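# 仿真里的“成功”，不该只由程序说了算

2018年7月14日

Zurnora的家用机械臂项目暂停了现场试装，外面的说法很多，有人说是夹爪不行，有人说是视觉模块不行。我看过他们公开的故障说明，也和参与评测的Jordan Inskip谈过两次。我的看法是，夹爪和视觉都有可改的地方，但真正出问题的是验收办法。一套在仿真厨房里得分很高的控制程序，到了样板间，第一天就把一只碗从台面边上带了下去。没有人受伤，碗碎了，机械臂没有停，继续去做下一步。

最后这一点最值得谈。

先说仿真。Zurnora用的厨房场景叫Louro，砖墙、石纹台面、燃气灶、冰箱、柜子都有，任务也像是家里会有的：开柜门，取东西，把碗挪到指定位置，从冰箱里拿食材。每个任务跑500次，程序自动判定成功或失败，最后给一个百分比。管理层看的就是这个百分比，写进报告的也是这个百分比。

冰箱任务的得分一向最好看。门开着，目标在层架上，判定条件只有一条：物体离开层架，并且最后在夹爪两指之间。至于手臂进去的时候有没有顶到门、出来的时候有没有擦到门上的搁架，不计分。

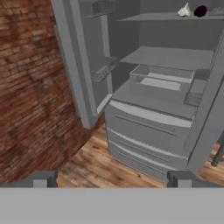 *Louro场景中的冰箱任务，左侧门已打开，画面下方为夹爪的两根手指。*

真冰箱的门会动。手臂碰一下，门可能合回来，可能夹住手臂，也可能把门上的瓶子震下来。Inskip告诉我，他在1月份就提过，应当把与门的接触力记下来，超过限值就算失败。答复是接触力在仿真里“不够准”，先不列入评分。

这个理由我不能接受。数值不准，可以把限值放宽，可以只做记录、暂不扣分，也可以抽一部分运行由人来看。完全不记，等于默认碰撞不存在。事后要查的时候，手里什么都没有。

台面任务的问题更直接。现场出事的正是取柜中物品这一项。程序要把夹爪送到柜子里的罐子旁边，而台面上还放着别的东西，包括一只碗。在人看来，这些东西当然不能碰。在评分程序看来，碗不是目标，它的位置变了也不影响结果。 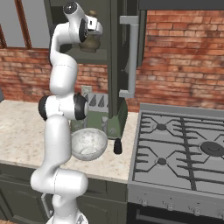 *取罐任务：夹爪位于柜内棕色罐子旁，柜前台面上放有一只碗和一个黑色小瓶。*

看任务分数的人，眼睛盯着夹爪和罐子，很少去看手臂的肘部。可是这类手臂有好几节，末端走到柜子里的时候，后面的几节也都在动，都占地方。碗和小瓶离台面前沿很近，留给肘部的余地不大。据故障说明，样板间里碰到碗的就是肘部外壳，不是夹爪。夹爪上有力传感器，肘部没有，所以控制程序什么也没有收到，照常往下执行。

负责样板间的Trevor Clegg当时站在3米外，手边有急停按钮。他说他按了，但等他反应过来，碗已经在地上。我不认为这是他的责任。把人放在旁边当最后一道保护，前提是机器在出错时会给人一点提示，声音也好，灯也好。一台自认为一切正常的机器不会给这个提示。

事后，Zurnora请Drollby公司回看仿真录像，抽了约20段判为“成功”的运行，由人逐段看。结果有几段里碗被推动过，还有的运行里，碗和台面的关系根本不对。

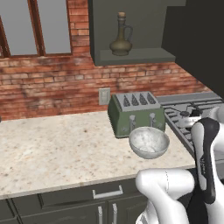

物理引擎里，物体略微浮起或者互相穿插，都算不上新鲜事。做过仿真的人都见过，多数时候重跑一次就过去了。麻烦在于，这类异常会改变碰撞的后果。一只没有落稳的碗，受到推挤时的反应和实物不一样，摩擦不一样，停下来的位置也不一样。控制程序如果是在这样的数据上调出来的，它对“碰一下会怎样”的估计就不可靠。而自动判定只问目标到没到位，对这些一概不问，于是异常的运行照样计入成功率，再拿去证明系统可以进样板间。

有人会说，仿真本来就是近似，追求处处精确，项目就不用做了。这话有道理，我也不主张停用仿真。让一台还没调好的手臂去碰真的灶台和真的瓷器，代价更大。我反对的是用一个数字代表全部情况。

我认为至少有几件事应当马上做。

第一，非目标物体要进评分。任务开始和结束时各记一次位置，中间的最大位移也要记。碗被推开又碰巧停在台面上，也应当算失败。

第二，整条手臂都要算，不能只算末端。肘部、腕部与柜门、台面、墙面的接触，一律留记录。硬件上如果暂时加不了传感器，就用关节电流来估，估得粗一点也比没有强。

第三，物理状态异常的运行要单独列出，不计入成功，也不计入失败。物体在开始时没有放稳，这一次就作废。作废的数量要和成功率写在同一页上。

第四，人工抽查要固定下来，并且由不参加开发的人来做。Drollby这次看录像，所花的时间不过2天。这点工夫放在试装之前，现场那一次大概就能避免。

Zurnora目前的回应是更换夹爪，供货方是Stenix，新夹爪的指尖更软，力传感器也更灵敏。我看不出这和事故有什么关系。碰到碗的是肘部，肘部外壳没有换，评分程序也没有改。按现在的办法再跑一轮，成功率多半还会上升，因为软指尖确实更容易抓稳罐子。到那时候，报告会比上一份更好看，样板间里的风险和原来一样。

Inskip已经把他的修改意见重新提交了一遍，内容与1月份那份基本相同，只在接触力一条后面附上了故障说明的编号。截至本文写完，他还没有收到答复。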